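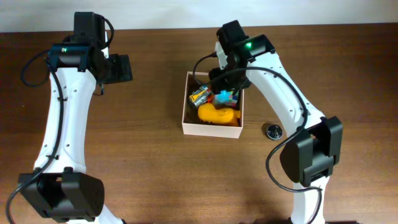

The engineer who runs gripper trials at Brerent has a low opinion of demo videos, including the ones her own company puts out. "Somebody picks up a soft toy once and it goes on the front page," she says. "I want to see the next 70 tries."

She has spent the weeks since May comparing 2 sets of fingers on small desktop arms, the Louro and the Kimar. The sales sheet for the Kimar promises a 40 percent better hold on smooth objects. Did she find that?

"No. I found 17 on a good day, and I don't trust the good day." She changed the controller settings halfway through and had to throw out a week of results. "That one was my fault, not the fingers'."

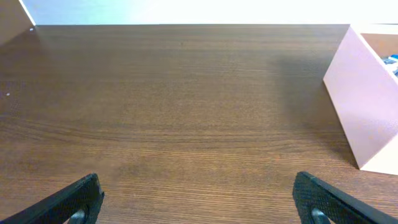
Her bigger complaint is with the scoring. The Starkumness test plan, which both suppliers like to quote, counts a pick as good once the object leaves the table. She wanted it placed in a box and let go. "Lots of things leave the table. Then they hit the floor."

I asked whether a stricter rule simply makes everybody look bad.

"Maybe everybody is bad," she said. "I'd like to know that before I buy more of them."
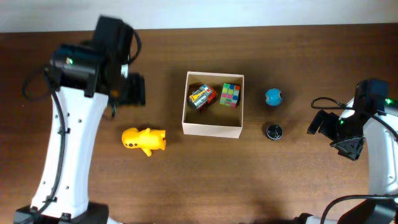
Round things and flat things are where the numbers drop, she says, and neither supplier talks much about them. A flat disk gives the fingers very little edge to close on. Her colleagues blame the arms, which have some play in the joints. She thinks that is partly true — and also very handy for whoever sold the fingers.
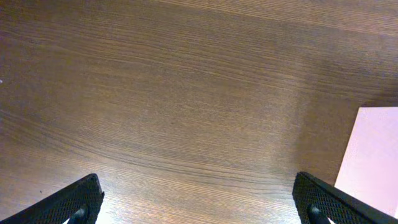
Wrist cameras were supposed to settle these arguments. She is not convinced they have. The view is close, and it does show the diamond texture on the fingertips well enough to look for wear. But glare on the wood between the fingers can wash out the grain, and she wonders what the software makes of a patch like that. "The supplier told me it copes with light. I asked how they tested it, and I'm still waiting for the answer."

She won't recommend either set yet. The Louro fingers stay on for now, mainly to save her swapping them again.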